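Fitting the Skino sound card in your desktop
Section 2: Getting the card into the case
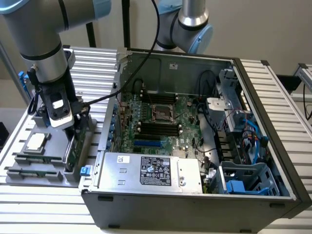 Fig. 2. Green circuit card standing in its slot in a grey tray, beside the gripper.

Right, on to the fiddly bit. I've put more of these into more old desktops than I care to remember, and it still takes me a good half hour with the kettle on, so give yourself the evening. I did my last one on a Friday and was very glad of the lie-in!

You'll need a cross-head screwdriver, a saucer for the screws and a torch. If you bought the Flarnby kit, the long screws in the little bag are for the Trudent bracket, so leave them sealed for now.

1. Shut the computer down properly, switch off at the wall and pull the mains lead out. Hold the power button in for a few seconds afterwards.

CAUTION: Never open the power supply itself, even with the lead out. There's nothing in there you need.

2. Lay the case on its side on a firm table (not the carpet, please) and take off the side panel. Most slide backwards once the screws are out.

3. Touch a bare metal part of the case before you pick up the card. Do it again every time you wander off and come back.

4. Find a free short slot and take out the metal blanking strip that lines up with it. Mine always ping across the room — keep a hand over them.

5. Hold the card by its edges, line it up and press down evenly until it sits level. It wants a firm push, but if it won't go, lift it out and look for a bent bracket before you try again.

6. Put the screw back in, finger tight first, then a small turn with the screwdriver.

NOTE: The Rätsep version of the card has an extra plug at the back for front headphones. You can leave it empty and the rear sockets will work just the same.

7. Refit the side panel, plug everything in and start up. The driver download is 300 MB, so on a slow line you might want to set it going before supper.

If the computer can't find the card, go to page 73 before you start taking things apart again.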